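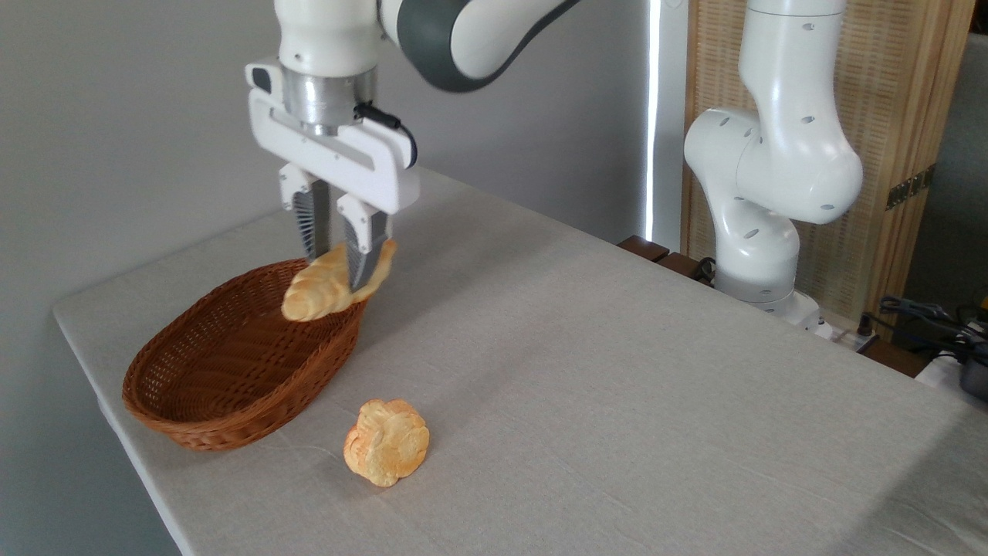
3.2 Serving containers and table coverings

The containers used for unwrapped bakery goods at the 17 breakfast counters fell into three groups: woven baskets, rigid trays and lidded boxes. Woven baskets were the most common at counters without table service. They were usually oval or round, with walls low enough that a pastry could be taken out without touching its neighbors. Trays were more often found where goods were sliced before serving, and lidded boxes where the counter stood near an outside door.

Baskets were recorded by shape, wall height, type of rim and type of lining. The rim was noted separately because it affects how a piece is put in. A rolled rim has no exposed strand ends and does not catch on a flaky crust, while a cut or stitched rim often does. At the Delorme counter, where both types were in use during June, crumbs collected under the cut-rim baskets weighed more on each day of the observation period, although the goods came from the same oven. The weave itself also holds crumbs. Staff at Stivover turned the baskets over and tapped them out between refills; staff at Jeltari used a paper lining and replaced it once per shift.

3.3 Shape of the goods and filling order

A total of 300 pieces were followed from cooling rack to counter. Each piece was assigned to one of two shape classes. Elongated pieces included all rolled, folded and twisted forms whose length was at least twice their width. Compact pieces included knotted, lobed and plain round buns. Of the 300 pieces, 233 were elongated. The remainder were compact.

The two classes were handled differently. Elongated pieces were nearly always placed first, along the long axis of the basket, and compact pieces were added at the ends or on top. When the order was reversed, the elongated pieces tended to rest across the rim and had to be moved again. Staff did not describe this as a rule – at Cekuto two employees said they had never thought about it – but the sequence was the same at all counters that used oval baskets. In round baskets no fixed order was found.

Compact pieces with separate lobes presented a further difficulty. The lobes break off under sideways pressure, so these buns were lifted from below or held across the center. Glazed pieces were left on the rack until the surface no longer marked under a fingertip. Where this step was shortened, the glaze stuck to the lining and the underside of the next layer was damaged.

3.4 Cloths

Table coverings were included because they determine how often a counter has to be cleared. Light linen in beige or gray was preferred at the smaller counters. It shows butter stains quickly, and was changed daily at Stivover and Jeltari. Creases were left in the cloth at most sites. They had no measurable effect on the stability of a filled basket, but a basket containing only one or two pieces could rock if a fold lay under one end.

Crumbs were brushed from the cloth toward the front edge at each refill. M. Czerwiński (personal communication, 2024-07-18) notes that darker cloths are brushed less often, and that this may explain the larger amount of residue found under baskets at the Cekuto counter.

Figure 3. Wicker basket with rolled rim on a linen cloth, with one elongated and one lobed piece.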